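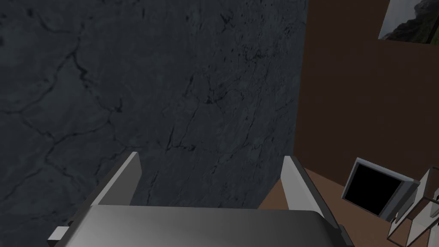
Yichen Shao
Catalog Editor, Wollano Aviation & Militaria
Updated 2021-01-01

Pelano Airfield Kit Bag, Olive
Item no. 231
$49 plus shipping

A canvas kit bag in the wartime aircrew style, made new. If you want one that has been to war, our Originals page has a few, priced accordingly, and they smell the way you would expect.

The Pelano is for people who spend weekends standing at an airfield fence waiting for a propeller to turn. It holds a flask, a rain jacket, a pair of binoculars, lunch, and the program you swore you wouldn't buy this year. It will also hold your brother-in-law's program, so be careful what you offer.

The bag is 20 inches long, with a flat base and two web handles. The zipper is brass and starts out stiff. Rub a candle stub along it and complain to us only after that. There's one inside pocket, sized for a logbook, and a blank panel on the side where you can stencil a name. Please use your own name. We have had a surprising number of wing commanders order from us, and some of them were fourteen.

Is it accurate?
Mostly. The shape and handles follow an old bag in our collection. The inside pocket is our idea, and so is the waterproof liner in the base, which we added after a December memorial service in a very wet field. Reenactors who need the liner gone can snip ten stitches and pull it out. We won't tell your unit.

Will the color match my Pika jacket?
Near enough in daylight. Under hotel lighting, no two olives have ever matched, and that was true in 1943 as well.

Can I wash it?
Cold water, soft brush, hang to dry. One customer put his in the machine with a dress shirt. He now has a khaki dress shirt, and he wears it.

Also available
Peng shoulder strap, clips on, leather pad. Sold separately, a decision I argued against.
Stencil set, letters and numbers. Comes with one Q, which should see you through.

Returns
More than 10 days after delivery, we'll swap a bag for store credit but can't refund it. Stenciled bags are yours for good, Squadron Leader.

In stock, olive only. Blue is expected when the mill answers its phone.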